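Wudar Residence – Bedding and Linen Gallery

Home | Residences | Housekeeping | Galleries | Contact

Introduction

The Wudar Residence provides furnished rooms for long-stay guests, visiting staff and families who need accommodation for a season or more. Each room is supplied with a made-up bed on arrival. The Housekeeping Office maintains this gallery page so that residents may see the bedding in use and find the related guidance in one place.

The present page concerns the pink blankets. They were introduced in July as part of the renewal of soft furnishings in the Zuddale wing and have since been issued to rooms on both floors. The former quilted covers have been withdrawn and may no longer be requested from the linen room.

The blankets were selected after a trial lasting one winter. Residents taking part were asked to comment on warmth, weight, ease of washing and color. Opinion on the color was divided, and remains so. On warmth there was little disagreement. The Office ordered 70 blankets in the first delivery and holds a further 20 in reserve for replacement and for guests who ask for a second cover.

Selection and supply

Two suppliers were invited to submit samples. The Prisell sample had a shorter pile and dried more quickly, but residents found it thin when used without a quilt. The Dal Bello sample was heavier and kept its softness after repeated washing in the residence laundry. The Dal Bello blanket was adopted for all double and single rooms. The Prisell sample remains in use in the reading room, where it serves as a lap cover.

Residents who prefer to bring their own bedding may do so. In that case the blanket should be folded and returned to the linen room on the ground floor, where a receipt will be given. It should not be stored under the bed or used as a floor covering.

Making the bed

The fitted sheet goes on first, followed by the flat sheet, which is tucked in at the foot only. The blanket is then laid with the pile facing up and drawn level on both sides. It is not tucked in. A tucked blanket pulls at the hem, and most of the repairs carried out by the linen room last year were to hems.

The pile marks easily under the hand and may look lighter or darker according to the way it has been brushed. This is a property of the fabric and does not indicate wear. A single pass with the flat of the hand, from the pillow end toward the foot, is sufficient to even it out.

Dark textiles should be kept apart from the blanket in the wash. They may be sorted and folded on top of it without harm, provided they are dry – new dark cotton in particular can release color when damp.

Gallery

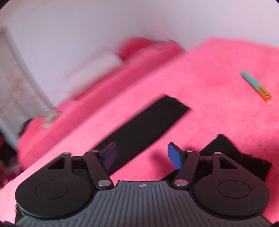

The pink fleece blanket in use as the top cover.
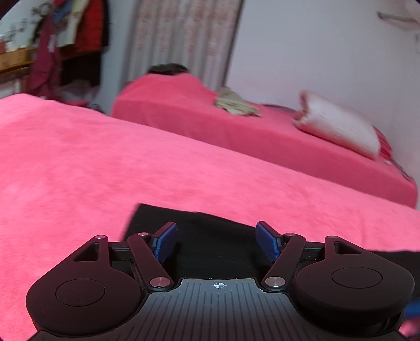
The plush pink blanket on the bed, with a flat black cloth or mat spread over part of it.

Comments from residents

Arash Jalali wrote to the Office that the blanket is warmer than anything he has owned and that he has stopped using the second quilt altogether. He added that it sheds for the first two washes, and he would have liked to be told as much before putting it in with his shirts. He also asked whether a gray version might be made available, and whether the return of the quilted covers could be considered for the summer months.

The Office has taken note of these remarks. A line on shedding has been added to the washing guidance below. No gray version is planned for the current year. Residents who find the blanket too warm in summer may exchange it for a cotton cover at the linen room, and the blanket will be held in their name until the fall.

Washing and drying

New blankets should be washed separately for the first two washes. After that they may be washed with other light-colored bedding. The following applies to residents who use the machines in the basement laundry:

Wash cool, on the gentle setting.
Use half the normal measure of detergent.
Do not use fabric softener.
Do not bleach.
Spin at no more than 1,000 turns per minute.
Shake out before drying.
Dry on a rail or on the low setting of the dryer.
Do not iron.

The large machine at the far end of the laundry is the only one suitable for the double blanket. The smaller machines will take a single blanket, although the drum should then hold nothing else. Lint filters are to be cleared after each load.

Residents who do not wish to wash the blanket themselves may leave it at the linen room in the morning, before 10 o'clock, with the room number written on the tag provided. It will normally be ready the following afternoon. A replacement is issued on request for the night between.

Stains and repairs

Spills should be blotted at once with a clean, dry cloth. Rubbing flattens the pile and is difficult to correct afterward. Tea and coffee generally come out in a cool wash. Ink, candle wax and hair dye do not, and a blanket marked in this way should be brought to the linen room before any attempt is made to clean it.

Small tears and loose hems are repaired without charge. Residents are asked not to cut loose threads, as the stitching along the edge may come undone – a safety pin through the hem will hold it until the blanket can be handed in.

Storage

Blankets not in use should be folded in thirds and kept on the upper shelf of the wardrobe. The vacuum bags sold in many stores are not recommended for this fabric, and the pile may take several days to recover after being pressed. Cotton storage bags may be borrowed from the linen room for the length of the stay.

Related pages

Pillows and mattress covers
Towels and bath mats
Curtains in the Zuddale wing
Laundry hours and charges
Report a damaged item

Questions about bedding may be left at the front desk, marked for the attention of the Housekeeping Office, Wudar Residence.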